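Talteck offers Grelten firms a robot arm on trial, and asks them to doubt it

Grelten, 30 November 2018. Talteck today opened bookings for its Gedum bench arm, hired out for 4 weeks at a time. The company makes no promise that it will save anyone money.

"Most small packers we visit don't need a robot," said Cornel Surdu of Talteck. "A demo with one bottle on a clear bench proves very little."
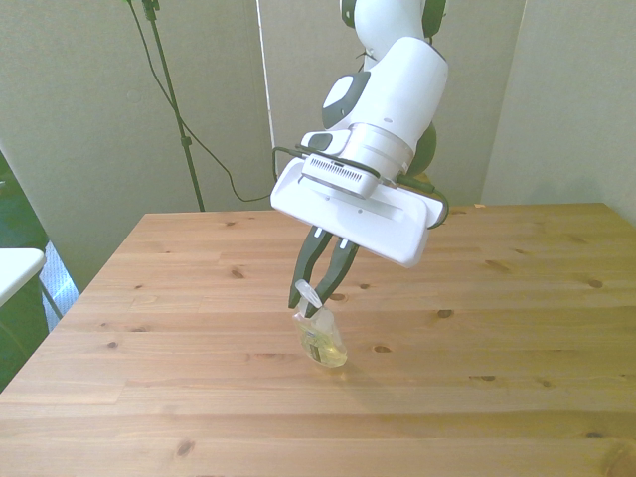

The hire costs 3000 francs, with 1000 returned if the arm goes back early. Setting up is extra.

Alois Zürcher of Sandhu, a bottling firm which has booked for December, remains unconvinced. "Soft bottles get squashed and caps come off. I want to see a full shift before I believe a word of it."

Trial users may publish their results, good or bad. Bookings are taken at the Talteck office in Grelten.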